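Appel à participants : journée de démonstration Drollon, site d'Arnside

Drollon ouvre ses portes le 24 août 2025 et promet, une fois de plus, la fin des interventions manuelles en baie. Nous cherchons 11 techniciens de salle serveurs pour assister à la démonstration et dire ce qu'elle vaut. Enthousiastes s'abstenir.

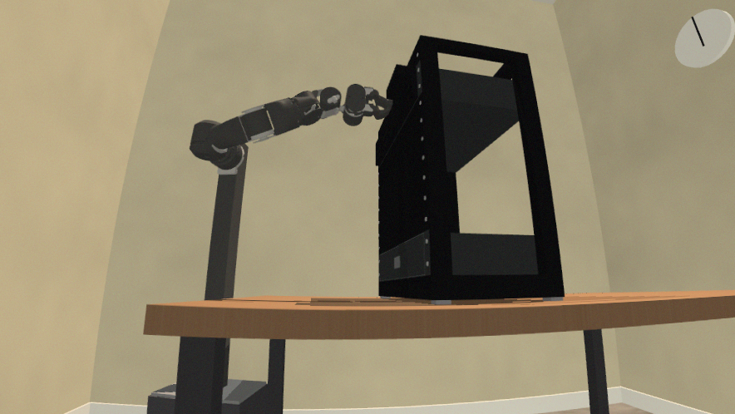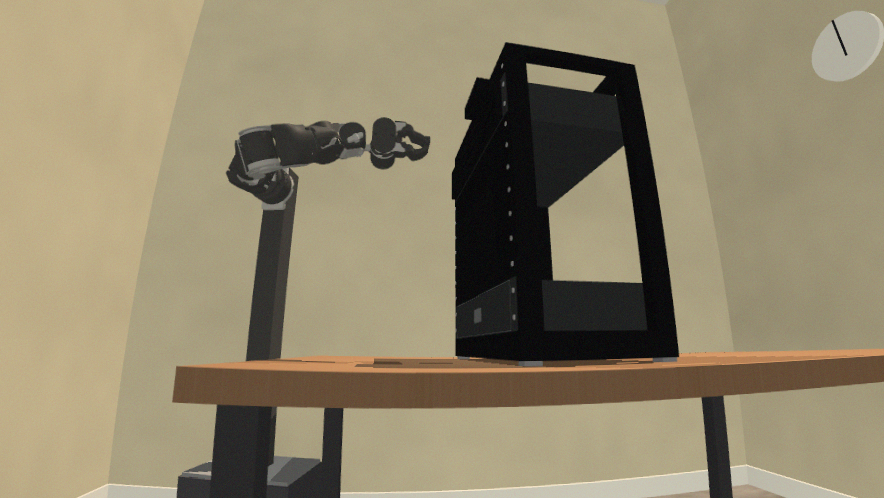

Simulation : le bras et la baie noire.

Les personnes retenues rempliront une grille de 28 questions, sans représentant du fabricant à côté d'elles. La simulation place une seule baie sur une table en bois, dans une pièce nue avec une horloge au mur. Qui a déjà travaillé dans une allée encombrée verra tout de suite quoi demander.

Profil : trois ans de terrain au minimum, français courant. Indemnité de 57 euros, repas compris. Candidatures en quelques lignes à Yiran Hou, bureau 1354. Pas de lettre de motivation.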